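Zovstead Student Manipulation Club: Cluttered Desk Set, Data Card

Maintained by Bhavana Pinto and Mircea Matei
Last revised in January

Summary

This set was recorded by members of the Zovstead Student Manipulation Club as preparation for the Jenesa student competition. It contains 1,148 short episodes of handling soft and rigid household objects on crowded surfaces. Each episode was recorded with a hand-held gripper carrying its own camera, and the views are released as recorded.

The competition task asks a team to remove named items from clutter without disturbing the rest. Cloth gave the club the most difficulty in its first season, and knitted or folded fabric therefore appears in a large share of the episodes. 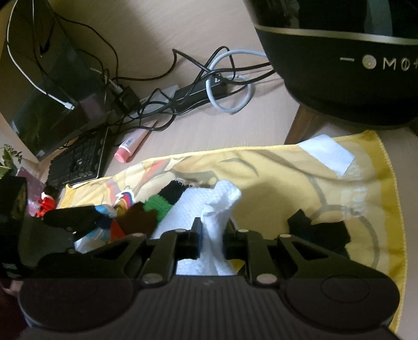
Fingers at a bunched white knitted cloth on the yellow towel.

Collection

Episodes were recorded by five student operators under the supervision of Suleiman Ogunleye. Operators were instructed to approach at a natural pace and to leave surrounding objects where they stood. Cables, chargers and desk equipment were treated as part of the setting. No arrangement was reset to a fixed layout between sessions.

Fast approaches produce motion blur in the background while the gripper itself remains sharp. Such views were retained, as the competition does not limit approach speed. Users who require sharp object boundaries should filter the set before training.
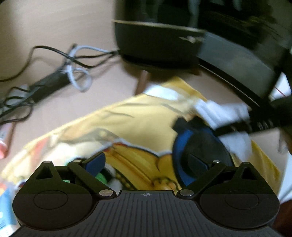
Annotation

Each episode carries a start mark, an end mark and a single target label. Labels were assigned by 2 annotators working separately, and disagreements were settled by Adwoa Asante. Where the target could not be identified with confidence, the label "unclear" was used. Overlapping fabrics are the most frequent source of this label.

Printed text on packaging and appliances was not transcribed. Cans, bottles and similar containers are labeled by general type only.

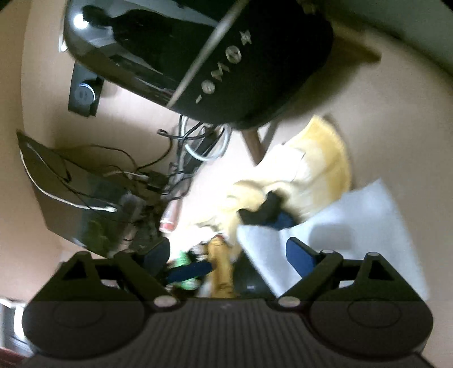 Kwame Ametepe asked after the first release whether "unclear" episodes should count against a team's score when the set is used for practice rounds. In his view they should be left out entirely, because two teams at Geketti had reported results that could not be compared.

The club has adopted this recommendation. Practice scores should be reported on labeled episodes only, with the number of excluded episodes stated.

Known limitations

All 9 sessions used the same gripper model. Results may not carry over to suction tools or to grippers with a wider opening. Lighting was not controlled.

Use

The set may be used for coursework and competition practice. Corrections should be sent to the Agyeman lab desk with the episode number in the subject line.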